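市议会开会之前那两分钟

2022年4月16日

上个月我去听了一次镇议会。说出来有点不好意思，在 Fomley 住了这么些年，税一分没少交，垃圾桶的事情也打过好几回电话去抱怨，可议会的门我还是头一回进。去的缘由很小，我们那条街要改成单行道，我想听听究竟从哪头进哪头出。结果单行道的事排在议程最后，讨论了没几句就推到下次，倒是一开场的祷告，争了大半个晚上。回家以后我一直想写点什么，写了删，删了写，拖到今天。

先交代一下背景，不住这里的朋友可能不明白。Fomley 的镇议会每次开会前，照例请一位牧师上来祷告，大概两分钟，然后才点名、通过上次的会议记录。这个做法有多老，谁也说不准。Bart Jacobs 牧师那天说，他们教会建堂至今125年，第一任牧师的日记里就写过去议会祷告的事，还抱怨那天炉子不热。我很喜欢炉子不热这一句，一下子觉得那个人是活的。

这些年轮来轮去，上去祷告的基本就是镇上那几间教会的人，用词也差不多，求主赐智慧给各位议员，求主保守这个镇，奉耶稣的名，阿们。议员们有的低头，有的闭眼，有的翻文件。坐在下面的居民大都站起来。我那天也站起来了，旁边的人站，我就站，跟在别人婚礼上一样。

事情是 Gillespie Gourlay 挑起来的。说“挑”可能不公道，他是按规矩登记了发言的，写好的稿子，念得很慢。他的意思是，镇议会是所有纳税人的议会，他不信神，他的太太也不信，每次来办事都要先在别人的祷告里站两分钟，不站又会被人看，这件事他忍了很多年，现在想请议会考虑取消，或者改成静默片刻。念完他把稿子折了四折塞进上衣口袋，坐下了。

会场里安静了一小会儿，接着就热闹了。

我得先承认，我对这种事情的感情很乱。我外婆是信主的，很老派的那种，家里墙上挂一本撕页的日历，每页底下一节经文，撕下来的她不肯扔，夹在针线盒里，或者拿来垫药瓶。我小时候放学到她家，饭摆好了不能动筷子，要等她谢饭。她谢得很长，从米谢到菜，从菜谢到我舅舅在外地的工作，再谢到楼下修自行车的老人腿好了一点。我饿得前胸贴后背，睁一只眼看那盘炒鸡蛋冒的热气一点一点变细。我妈不信，我妈坐在那里也低着头，可是手在桌子底下掐我，叫我不要晃腿。

后来我自己去过几年教会，在读书的时候，认真去的，查经班、诗班都参加过，还在夏令营里哭过一场。再后来就慢慢不去了。没有什么戏剧性的事，没跟人吵架，也没读到哪本书忽然醒悟，就是搬了一次家，新地方离教会远，下了几个礼拜的雨，等天晴了，我发现我也没有想去。有人问我信什么，我总答得含含糊糊的，好在现在问的人也少了。

所以听 Gourlay 先生讲话的时候，我心里有一半是站在他那边的。我也在很多祷告里站过，知道那种站法：身体是客气的，脑子在别处，同时有一点点怕被看出来。可是另一半的我，听见那几句老话，奉耶稣的名阿们，鼻子里忽然就有炒鸡蛋的味道。这没有办法讲道理的。

Jacobs 牧师第一个回应。我原以为他会生气，他没有，他先谢谢 Gourlay 先生愿意当面讲。他说祷告是一份礼物，送给这个会场里的每一个人，收不收由各人自己决定。这话说得很漂亮，后排有人鼓掌。可是我当时就在想，礼物送到面前，全场站起来看着你收不收，这个礼物还是有点重的。外婆也送过我这样的礼物。我收了，因为我爱她，也因为不收就没有饭吃。

接着 Ridwan Pangaribuan 站起来。他在我们镇上修冰箱修空调，我家那台老冰箱就是他救回来的。他是印尼来的基督徒，老家在苏门答腊，讲话很轻。他说，他从小在一个基督徒是少数的国家长大，学校里、办公室里的祷告很多时候不是他的祷告，他都尊重，也都站着，但是小时候他常常想，如果哪一天有人问一句“你呢，你要不要讲两句”，他会高兴得不得了。所以他不赞成取消，可是他觉得应该问一问还有谁。他讲到这里停了一下，好像还有话，又摆摆手坐下了。

我到现在还在想他那句“你呢”。

然后自然就有人说，好啊，那请谁呢，穆斯林请不请，佛教徒请不请，万一来一个拜撒旦的请不请？每次讲到这种题目，拜撒旦的总要被请出来，可怜他们在 Fomley 大概一个也没有，却场场都到。有一位先生越讲越激动，说这个镇是敬畏上帝的人建起来的，看不惯可以搬去 Guseck。Guseck 是隔壁镇，中间隔一条河，两边的人互相看不起，为的什么早就忘了。Gourlay 先生坐在那里回了一句：“我在这里出生的。”声音不大，但是大家都听见了。

Milagros Mercado 是那天的主持，她是今年的议长，我投过她一票，主要因为她答应修路灯（路灯修了，谢谢）。她敲了一下槌子，请大家一个一个来。她自己是天主教徒，每年棕枝主日都在门口挂棕榈叶编的十字，路过都看得见。我以为她会帮牧师讲话，可她问了一个很实际的问题：议会的规则里到底有没有写祷告这一条？秘书翻了半天，翻出来的结论是没有。规则里只写着“会议由议长宣布开始”。一百多年的传统，连一行字也没有，全靠大家都以为有。

这一点我觉得有意思极了，回家路上跟我先生讲了一路。他开车，嗯嗯地应，后来说，那单行道到底从哪头进？我说不知道。

会后大家没有马上散。Fomley 就是这样，吵完了还要站在走廊里喝那种很淡的咖啡。有人说起隔壁街上的 Sopacua，那家小馆子晚上开得晚，于是一群人就往那边走，我本来要回家的，也被拉去了。店小，两张桌子拼起来，牧师和 Gourlay 先生被挤到同一边，肩膀碰肩膀。我坐在 Izzati Ismail 旁边。她在会上一句话也没有讲。

我问她怎么看，问完就后悔了，因为我最怕别人在饭桌上问我“你们中国人怎么看”，而我刚刚做的差不多就是同一件事。她倒不介意，笑了笑，说那天她正好在想晚饭吃什么。三月里的事情，离斋月还有些日子，她说她每年这个时候脑子里都是吃的，要把冰箱清出来，要问妈妈要那个汤的方子，方子年年问，年年不写下来，就为了可以打那个电话。她说，祷告的事她当然有想法，可是每次她一开口，大家就不再听她讲路灯讲学校，只记得她是那个讲宗教的穆斯林，所以她把力气省下来，下个月学校午餐的议题她要讲的，讲十分钟，稿子都写好了。

我听了很惭愧，也很佩服。我把这句话记在手机里：力气省下来。

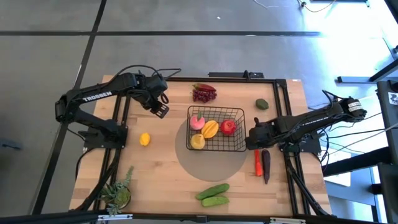
黑色网筐里的桃子、杨桃和石榴

接着讲祷告。那天晚上以后，镇上的网络留言板就没有消停过。我平时只在那上面看谁家丢了猫，这次一口气看了200条留言，看到半夜，眼睛都是花的。真要我总结，我总结不出来，只能说几样印象深的。

一样是，很多人把“取消祷告”讲成“禁止祷告”。这两件事差得很远呀。没有人要去管 Jacobs 牧师在自己家里、在教堂里、在议会门口的台阶上祷告，他愿意的话，坐在旁听席里默默祷告一个晚上，Gourlay 先生也绝不会有意见。要商量的只是那两分钟，议长敲槌之前、用公家的话筒讲的那两分钟。可是“禁止”两个字写出来多有力气，一写就有一排人竖大拇指。我有一位很敬重的老教友也转发了，还加了三个哭的表情，我想给她打电话，电话拿起来又放下。

还有一样，是不信的这一边也有些话说得很难听。什么童话书啦，什么看不见的朋友啦，什么成年人还信这个。我每次看到都替外婆委屈。外婆信的那个上帝，陪她走过的那些年，哪里是“童话书”三个字打发得掉的。她有一段日子很苦，苦到她后来只肯讲一半，讲到那里就去厨房看火。你可以不信她信的，我现在大概也不信了，可是总该晓得那个东西有分量，拿在别人手里的时候要轻一点碰。Gourlay 先生自己倒一句也没有这样讲过，我特意去翻了，他在留言板上只贴了他的发言稿全文，还改正了一个错字。

有个叫 Serulura 的团体也来了，专门写信给各地议会推动“传统开场”的那种，从外地寄来一份联署书，说收集了600个签名。Mercado 议长在网上很客气地请他们说明其中多少位住在本镇，之后就没有下文了。我倒不是说外地人不可以有意见，只是他们不用站在我们这个会场里，也不会跟谁在超市排同一条队。吵这种架，排不排同一条队是很要紧的。

说到这里要讲一件我自己的事。我婆婆去世那年，我先生家里为了葬礼怎么办，也闹过一场很像的架。婆婆自己什么都不信，最多过年烧一炷香，烧完了把香灰扫掉，比谁都利索。可她的妹妹，我们叫小姨，是虔诚的基督徒，一定要请牧师来讲一段。大伯坚决不肯，说妈一辈子没进过教堂，走了反而要听人讲道，像什么话。两边僵在殡仪馆的小房间里，讲话都压着嗓子，因为隔壁也有人家在办事。

最后怎么办的呢，是我先生想的主意，他平时没什么主意的。他说，中间留一段时间，不放音乐，也不讲话，谁要祷告就祷告，谁要想妈妈就想妈妈。就这么办了。那一段时间里，小姨嘴唇在动，大伯直直地看着前面，我先生在哭，我在想婆婆教我包粽子时嫌我手笨的样子。我不知道那一段有多长，应该不长。出来以后小姨拉着大伯的手，两个人都没有提刚才吵架的事。

所以讲老实话，Gourlay 先生提到静默片刻的时候，我心里是一动的。我知道很多教友觉得静默是退让，是把上帝请出去了，换上来一个什么也没有。可我经历过的那一次静默，里面满得不得了。再说了，照我小时候学的，上帝也听得见不出声的祷告呀，哈拿在殿里求孩子，不就是只动嘴唇、不出声音，祭司还以为她喝醉了。这一段是我在查经班学的，教我们的老师讲到祭司误会她，很生祭司的气，拍了桌子，所以我记到现在。

当然我也知道，这个办法有人不满意，而且不满意得有道理。我把这个想法讲给 Jacobs 牧师听，是在邮局门口碰到的，他手里抱着一个大包裹，我还硬拉着人家讲了十来分钟，真是对不起他。他听完想了一会儿，说他最舍不得的是有人把大家的难处大声讲出来。他说他每次去之前，都会打几个电话，问问谁家病了、谁失业了，讲的时候不点名，可是当事人坐在下面是知道的，有人为这个专门谢过他。换成静默，这些就没有人讲了。

我以前不知道他打这些电话。站在那里听两分钟，确实听不出来。

那我又动摇了。回家跟我先生说，他说你怎么跟谁讲完话就站在谁那边。这话没错，我从小就这样，我妈说我耳朵根子软，软得可以包馄饨。但是我觉得在这件事上，软一点也没有什么丢脸的。留言板上那些骨头很硬的人，我看他们吵到现在也没把谁说服。

后来我又去找了 Gourlay 先生。说是去找，其实是他在门前修栅栏，我散步路过，走过去又走回来。他这个人看着冷，其实很肯讲。他说他年轻时候也是在教会长大的，主日学还当过小老师，后来不信了，父亲有很长一段时间不肯跟他同桌吃饭。他说，所以他不喜欢站着装，站着装让他想起那几年。讲完他问我会不会用水平尺，我说不会，他就教我看那个气泡。我帮他扶了一根木桩，扶歪了，他又重新弄了一遍，也没有说我。

你看，一个人的两分钟里面是没人点名的病人和失业的人，另一个人的两分钟里面是父亲的那张饭桌。我以前看新闻，看到这类官司，总以为是一边爱传统，一边爱吵架。现在两个人都住在我走路走得到的地方，想偷懒也偷不成了。

我自己到底怎么想，憋了这么多字，总要讲一句。我倾向于改成静默，开完静默再由议长或者哪一位居民，把镇上这个月有难处的事情讲几句，就是 Jacobs 牧师说的那些，谁病了，哪家店关了，有什么地方需要人手，用平常的话讲，不奉谁的名。信的人听了可以在心里加上阿们，不信的人听了可以去帮忙搬一张床。Ridwan 也可以讲，Izzati 要是哪天不想省力气了也可以讲。我写了一封信给议会，就是这个意思，改了好多遍，最后还是太长，我先生说 Mercado 议长看到第二页会睡着。

信寄出去以后我有点心虚，觉得对不起外婆。那天晚上做饭，我一个人在厨房，菜端上桌，筷子拿起来，忽然停了一下。我没有祷告，我不好骗人说我祷告了。就是停了一下，想着米，想着菜，又想着舅舅，舅舅如今退休了，在学钓鱼，钓不到。停完就吃了，炒鸡蛋咸了。

今天是复活节前一天，早上经过 Jacobs 牧师的教堂，门口停满了车，在搬百合花。有人朝我招手，我也招手，隔着马路没看清是谁。听说他们明天准备了大约80个人的早餐，不信的也可以去吃，我还没想好去不去，我先生已经想好了，他听见有火腿就想好了。

议会的表决排在下一次会议，跟学校午餐在同一个晚上，单行道照旧放在最后。我会早点去占个位子，顺便带一壶自己泡的茶，那个咖啡我实在是喝不下去。要是有住在 Fomley 的朋友看到这里，也一起来吧，我坐靠窗那边，暖气片旁边，穿一件绿毛衣。到时候开场那两分钟还是照老样子，大家要站就站，要坐就坐。我大概还是会站起来的，腿比脑子快，改不掉了。

对了，上次有人在留言里问我那个不用烤箱的年糕怎么做，我没有忘，方子抄在一个信封背面，信封找不到了，等找到了就贴上来。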